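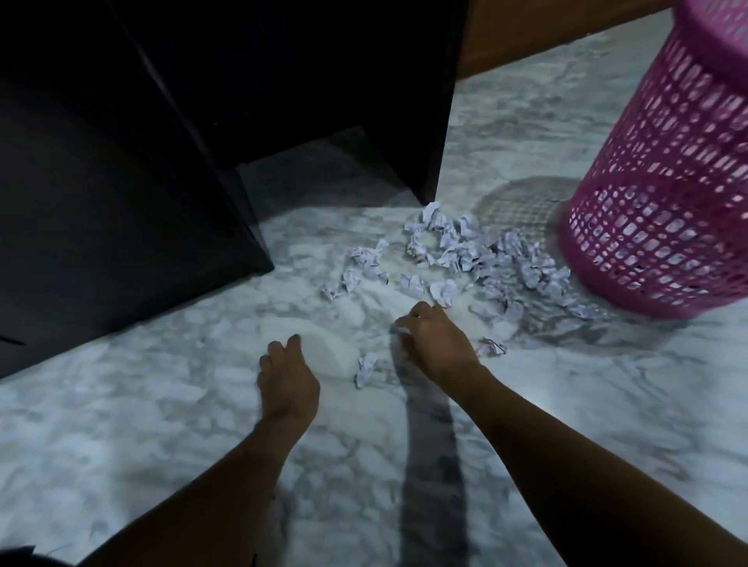
Notes - drafts, rewriting, throwing stuff out. Library talk, 27 min incl. questions. Don't run over like in Buvau.

Open with the Cetia letter. Story: clerk in the town of Cetia, 1557, writes to the bishop asking for money to fix a bridge. We have the letter he sent. We also have 3 earlier tries, folded up inside the binding of a tax book. Paper was dear, so the binder used them as stuffing.

Read out first try (slow!). It's angry. Calls the bishop's man a thief. Second one, thief is crossed out. Third one, very polite, bridge not mentioned till the last line. Wait for the laugh.

Then the sent one. Short. Bridge in line one. Ask the room which they'd pay for.

Point - we only know how he got there thanks to scrap. Normally it's gone. Fire, mice, shoe lining.

Next bit, how people wrote when paper cost a lot. Wax tablets, slates, backs of bills. Margins filled sideways. You thought longer before you started, maybe. I used to say that flat out, not so sure now. The Monti notebooks are a mess from page one and paper was not cheap there either.

Monti: family of grocers, kept accounts and recipes in the same books. Quince paste recipe turns up four times, sugar goes down every time. Keep this short, people always want the recipe. Handout has it, back page.

Drink water.

Typing section. Carriage return, carbon copies, white-out. Retyping a whole page for one wrong word - so you'd fix other things while you were at it. Hands up who did this. Usualy half the room.

Then screens. Draft just gets written over. Same file, no trail. My own example: the Nerley guidebook, took me two winters, and I have one version of it. The last one. Can't tell you what the chapter on the mill looked like before, and I liked that chapter better at some point, I know I did.

Don't moan about computers here. Got a complaint last time, fair enough.

Exercise, 15 min. Everyone gets a sheet. Write to somebody who owes you something. Pen only, no erasers. Stop them at five, turn over, write it again without looking. Then a third time, half the length. Pencils in the blue bag if someone forgot a pen (ok so not pen only).

Ask for two people to read first and last. Never the middle one, it's always the worst and they get embarassed. If no one wants to, read mine, the one to the roofer.

What to listen for:
where the real request shows up
what got dropped
any word that stays in all the way through

Things to take home - keep one bad draft a month. Just one. Put the month on it, December or whatever, stick it in a drawer. Box is fine too.

Questions likely: is handwriting better (don't know), should I save every file (no, you won't look), where are the Cetia papers kept (town archive, ask at the desk, mornings).

If time left, the second bridge letter. He asked again. If not, skip it and do thank yous, collect the pens.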